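Print this page | E-mail this to a friend

Why Is a Cardboard Box So Strong?

By Bronwyn Fairweather
2018-08-28

We use cookies to remember which pages you like. OK / Tell me more

I have a confession to make. I keep boxes. Big ones, little ones, the long skinny kind that a lamp comes in. I fold them flat and slide them behind my wardrobe, and I tell everybody that I'm going to need them one day. My neighbor Fredy says I have a problem. But then Fredy needed a box for his old roller skates, and guess whose door he knocked on?

Anyway, all those boxes got me wondering. Paper is pretty feeble stuff. You can tear it, poke a pencil through it and scrunch it up in one hand. Cardboard is made out of paper. So how come a cardboard box can hold a big pile of books and not go splat?

I went and found out, and I want to tell you, so let's go!

The wiggly secret

Find a piece of cardboard from a box (ask first, in case someone is saving it like me) and look closely at a cut edge. You should see two flat sheets of paper with a wavy one stuck in between. It looks like a tiny roller coaster, or a lasagna noodle with frilly edges.

That wavy layer is the secret. People who make boxes call the waves "flutes," and the whole sandwich is called corrugated cardboard. Corrugated is a fancy word that means wrinkled into ridges. You say it like this: KOR-uh-gay-ted. I practiced it in the bathtub.

Each wave is a little arch. You know arches from bridges and old doorways. When you push on the top of an arch, the push gets sent down the sides, so no one spot has to do all the work. One paper arch can't hold up much of anything. A whole row of them, glued top and bottom so they can't spread out, can hold up a lot.

There's air in there too! Most of the inside of corrugated cardboard is just air, sitting in the tunnels between the waves. So a box can be thick and stiff and still be light enough for you to carry on your head. (I carry mine on my head. I'm fifty-one.)

Which way does it bend?

Now for something you can feel with your own hands. Take your piece of cardboard and try to bend it one way. Then turn it sideways and try again. One way is easy and the other way is hard, right?

The easy way is when your bend runs along the tunnels. You are just folding between two waves. The hard way is when you bend across them, because then you have to squash every single tunnel in the row. It puts up a fight and then it goes all at once, with a crunchy wrinkle.

In most boxes, the tunnels in the walls go up and down, like a row of tiny drinking straws standing at attention. That way the box is strongest when somebody stacks another box on top. Whoever figured that out was pretty smart, I think.

What's a crease for?

A box starts out as one flat sheet. A big machine at the factory cuts the outside shape and then presses long lines into it. Those pressed lines are creases, and they squash the waves flat so the cardboard knows where to fold. Without them you'd get a lumpy, crooked box. I know this because I once tried to make my own for a birthday present, and it looked like a potato.

Flat boxes are great for saving space. My friend Imke Stöcker works in a shop called Wosteo that sells teapots, and she told me they keep 1,000 flat boxes in a back room that isn't much bigger than a closet. If they were all opened up, she'd need a barn.

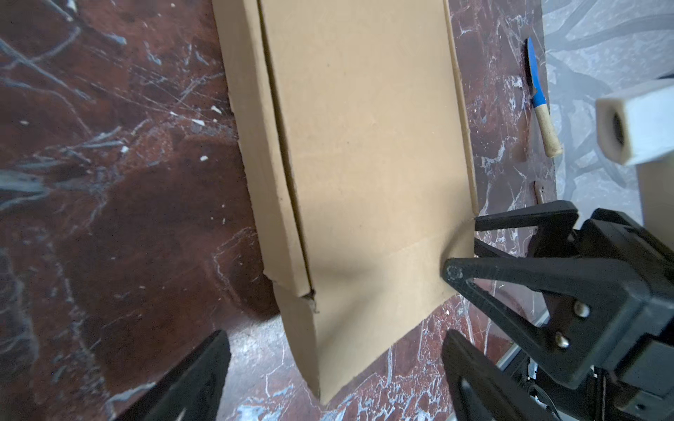

Flattening one yourself is a good job to ask for at home. First a grown-up slits the tape, because knives and scissors sharp enough for tape are sharp enough for fingers. Then you get the fun part. Push the flaps open at both ends. Lean on two opposite corners until the whole thing starts to slump over sideways, and keep going until it's lying down flat. Some people stomp. I am one of the people who stomp.

You'll notice that it folds up nicely along the old creases, as if it remembers them. It does, in a way. Paper is made of teeny wood fibers, all tangled up together like hair in a hairbrush. When you fold it hard, some of those fibers bend and some of them snap, and they never go back to how they were before. That's why you can't ever iron a crease out of cardboard. (Please don't try. I did ask a scientist about this, a very patient lady named Fereshteh Sharifi, and she said please don't try either.)

You can see the fibers if you rip some cardboard slowly. The torn edge comes out fuzzy. Cut it with scissors and the edge is neat, but tear it and you get all those little hairs sticking out. If you've got a magnifying glass, go get it! I spent a whole rainy afternoon on this.

How a box gets tired

Boxes have hard lives. They get dropped, dragged, sat on by cats and squeezed into car trunks. Every time something bumps into one, a few of the waves inside get crushed, and once a wave is crushed it can't be an arch anymore. It's just a bit of squished paper.

The edges and corners usually get the worst of it, since they stick out. And that's a shame, because the corners do more holding-up than any other part. When you put a heavy thing on top of a box, a lot of the weight goes down through the corners. If they're mushy, the box leans. If it leans, well, that's how I lost a jar of pickles.
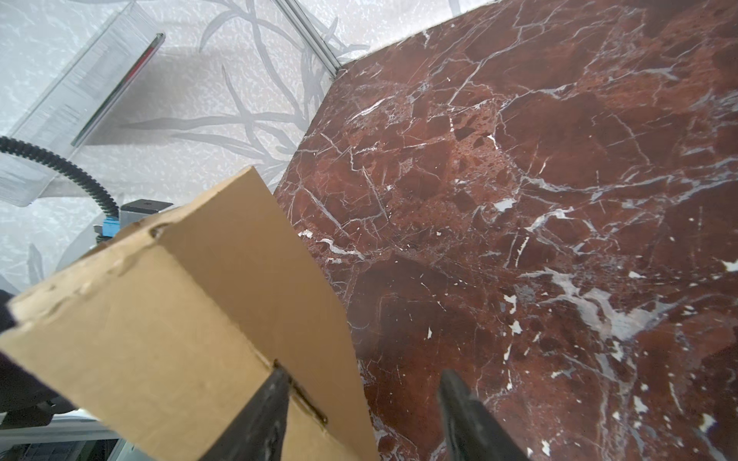 Look along the crease for scuffs, dents and little torn patches. Near the top, a small gouge shows the corrugated layer.

So before you pack anything heavy, be a box detective. Run your thumb along the edges. Are they crisp, or do they feel soft, like a banana that's been in your backpack? Give the sides a gentle squeeze. Look for holes. A box that's a bit beat up is still fine for socks or stuffed animals, but save your good ones for books.

Water is the other big enemy. Remember those tangled fibers? They hang on to each other pretty well when they're dry. Get them wet and they swell up and start letting go, and so does the glue that holds the waves in place. I left a box on my porch in March, when it rains and rains where I live, and when I picked it up the bottom stayed behind.

Try it: the paper bridge

You don't need a factory to see how waves work. You need 2 sheets of plain paper, two stacks of books the same height, and a pile of coins.

Set your book stacks a hand's width apart. Lay one sheet of paper flat across the gap like a bridge. Now put coins in the middle, one by one, and count how many it takes before the bridge falls in. Mine lasted for... zero coins. It drooped before I even got started, and the first penny slid right off onto the floor.

Next, take the other sheet and fold it back and forth, like you're making a paper fan. Keep your folds skinny and all the same size. Open it up a little so it makes zigzags, and lay it across the gap with the zigzags running from one stack to the other. Start adding coins again.

I got 23 coins on mine! Then my elbow bumped the table, so I'm calling that a tie between me and my elbow. My nephew Ebenezer did it with 16 quarters, and quarters are heavier, so he says he won. We are still discussing it.

It's the same paper both times. All you changed was the shape. If you want to go further, glue a flat sheet on the top of your zigzags and another one on the bottom, let it dry, and you've made your own corrugated cardboard. See what it can hold. Write to me and tell me, because I really do want to know.

What happens to old boxes?

When a box is too worn out for anything else, it can go in with the recycling. It gets mixed with water until it turns into a gray-brown mush called pulp (it looks like oatmeal, and it does not smell like oatmeal). The fibers come loose, the bits of tape and staples get pulled out, and the mush is spread thin, squeezed and dried into new paper. Some of that paper gets to be wavy and goes into a new box.

It can't go on forever, though. The fibers get a little shorter every time around, and short fibers don't tangle as well, so the paper makers mix in some fresh ones. And they'd like you to leave out the greasy pizza boxes, please - oil gets into the fibers and water won't wash it out. Rules are different from town to town, so check what yours wants. Mine likes everything flat and dry.

But don't be in a hurry to throw a box out! It could be a puppet theater first. Or a garage for toy cars, or a hat, or a place for the cat to sit and look important. I've got a tall one behind the wardrobe right now that I think wants to be a robot costume, if I can just work out where the arms go.

Print this page | E-mail this to a friend

Want more questions like this one? Ask a grown-up to sign you up for our newsletter, and we'll send you a new one every month.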